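Percepción del color y orden de apilado en juegos de construcción infantiles
Trabajo de la asignatura Diseño y Percepción, segundo cuatrimestre

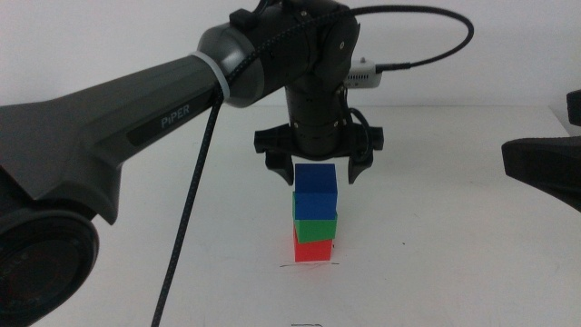 Figura 1. Torre de tres cubos: rojo en la base, verde en medio y azul arriba.

1. Introducción

Los juegos de bloques suelen venderse en colores primarios y secundarios muy saturados. En clase vimos que un mismo objeto puede parecer más pesado o más ligero según su color, un efecto descrito desde hace tiempo en los manuales de percepción. Nuestro grupo quiso comprobar si este efecto influye en cómo los niños ordenan los bloques al hacer torres, y si eso debería tenerse en cuenta al diseñar un juego.

Partimos de la hipótesis de que los colores oscuros o cálidos se colocan abajo con más frecuencia que los claros. No teníamos una idea previa sobre el verde.

2. Material y método

Usamos dos juegos de cubos, el Quan y el Jurach. Los dos traen piezas del mismo tamaño en varios colores. El juego Jurach incluye además amarillo y blanco, que retiramos al principio y volvimos a añadir en la segunda ronda.

Las sesiones se hicieron en la ludoteca Flodelley durante el mes de marzo, por la tarde. Los niños trabajaban en mesas bajas y recibían una única instrucción: hacer una torre con todas las piezas. No se les decía en qué orden ni cuánto tiempo tenían. Anotamos el orden de abajo arriba en una hoja y no grabamos las sesiones.

En la primera ronda cada niño hizo dos torres. En la segunda repetimos la prueba con la luz del techo apagada y las persianas abiertas, para ver si la iluminación cambiaba algo. Tuvimos que descartar cuatro hojas que estaban incompletas.

3. Resultados

El rojo apareció en la base más veces que ningún otro color. El azul y el verde se repartieron las posiciones superiores sin un patrón claro. Al añadir el amarillo, muchos niños lo pusieron arriba del todo, y el blanco quedó casi siempre en el medio.

Con luz natural las diferencias fueron menores. También observamos que, en la segunda torre, bastantes niños invertían el orden de la primera, lo que puede indicar que buscaban variar y que el peso aparente importaba poco en ese momento.

4. Discusión

Los datos van en la dirección de la hipótesis en el caso del rojo, pero no permiten separar el peso aparente de la preferencia. Un niño puede coger primero el color que más le gusta y ponerlo, por tanto, en la base. Para distinguir las dos cosas habría que presentar las piezas una a una.

La mesa de Rorkwood que había en la sala tenía un tono anaranjado y pudo afectar al contraste. En una repetición usaríamos siempre el mismo fondo neutro.

5. Trabajo pendiente

Queda por pasar la prueba con piezas de madera sin pintar como control y revisar la hoja de registro, que resultó lenta de rellenar.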